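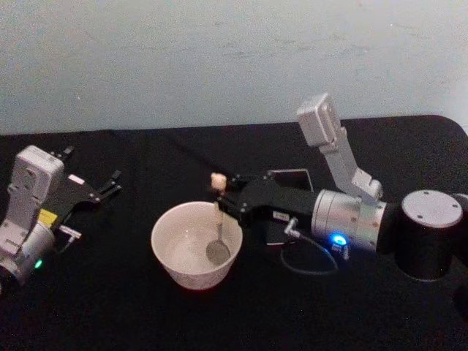

Semine List > Breakfasts > Oats and other grains
February, by Chathurika Matubbar
2 min read

Subject: Re: Pinhead oats, where do I start?

Hello Mahfuz, hello everyone,

Oh, I am so pleased you asked this! I've been boring my family about pinhead oats all winter and now I get to do it to a whole list. Your message is copied at the bottom for anyone who missed it.

First of all, please don't give up on them after one bad pan. Mine was dreadful the first time too. I cooked them like rolled oats, lost patience, ate them anyway, and spent the morning picking bits out of my teeth. They're just the whole grain chopped up, so they want a good long while to drink before they'll go soft. Once you've got that into your head the rest is easy.

What I do now is soak them. 60 grams per person goes into the pan last thing at night with plenty of cold water, lid on, and I leave it on the side. I'm usually up 7 hours later and by then the grains have swelled and the water has gone cloudy. Don't pour that cloudy water away, it's where the creaminess comes from! Straight on to a low heat, a stir every so often, and it'll be ready by the time you've fed the cat and found everyone's shoes.

Salt: you asked when. There are people on this list who will tell you it must go in at the end or the oats go tough, and others who will tell you the opposite, and I've tried both ways and couldn't taste any difference at all. I put it in halfway, mostly because that's when I remember. But do put some in, even if you're having it sweet. A pan without salt tastes of wallpaper paste whatever you pile on top.

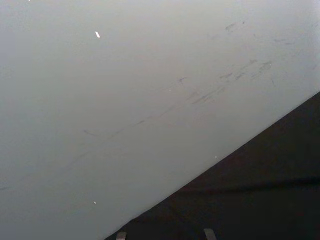
As for milk, I've gone right off cooking them in it. It catches on the bottom, it boils over if you so much as look out of the window, and it sort of muffles the oats. Water in the pan and cold milk or cream round the edge afterwards is much nicer. You get the hot and the cold together, and the porridge sits in the middle like an island (my gran did it this way and I thought she was just being old-fashioned, and of course she was quite right).

Now the oats themselves. I've been buying from Satdale, the little mill, who do a medium pinhead and a coarse one. Start with the medium. The coarse is lovely but it needs a proper amount of time and I only make it when I'm not going anywhere. They had a few bags of a variety called Onine just before Christmas and I wish I'd bought more, it had a real nutty taste, almost like toast. If anybody sees it again, shout!

You said yours stuck. I'd guess it's the pan. Mine is a heavy old Belay with a thick bottom and it forgives nearly everything, but before that I had a thin camping one and had to stand over it the entire time. If you've only got a thin pan, keep the heat as low as it'll go and stir from the middle outwards. When you've emptied it, fill it with cold water straight away. Hot water sets the stuff like glue.

Toppings, quickly, or I'll be here all night:

- stewed rhubarb, still a bit sharp
- brown sugar, left a minute so it melts into a puddle
- grated apple and a pinch of cinnamon
- a fried egg and spring onions, with plenty of pepper

The egg one sounds peculiar and I put off trying it for ages. Do try it. Leave out the milk, obviously, and have the porridge a bit stiffer than usual. It's what I have for tea when I'm on my own.

Leftovers keep very well, too. I spread them in a dish, let them set in the fridge, then cut slices and fry them in butter until the outsides are brown. They spit a bit. Eat them with bacon, or with jam, or standing up at the cooker with your fingers.

Let us know how the next pan goes, and which size of pinhead you've got, as the packets vary such a lot.

All the best,
Chathurika
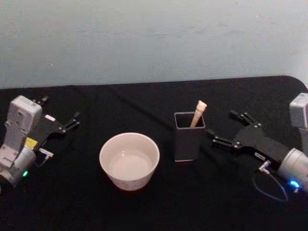 Mahfuz Karunaratne wrote:

> Hello all,
>
> I'm new here and have been reading through the old messages, there must be 2,000 of them and I've enjoyed every one I've got to.
>
> I've eaten instant porridge for years and thought I'd try the real thing, so I bought a bag of pinhead oats. I boiled them in milk for the time it says on my usual packet and they were like gravel. I kept going for longer and then they stuck to the pan and burnt. The smell was in the curtains until bedtime.
>
> So, 2 questions. Are you meant to soak them first? And when does the salt go in, if it goes in at all?
>
> I'd also be glad to hear what people put on top. I've only ever had golden syrup.
>
> Thanks,
> Mahfuz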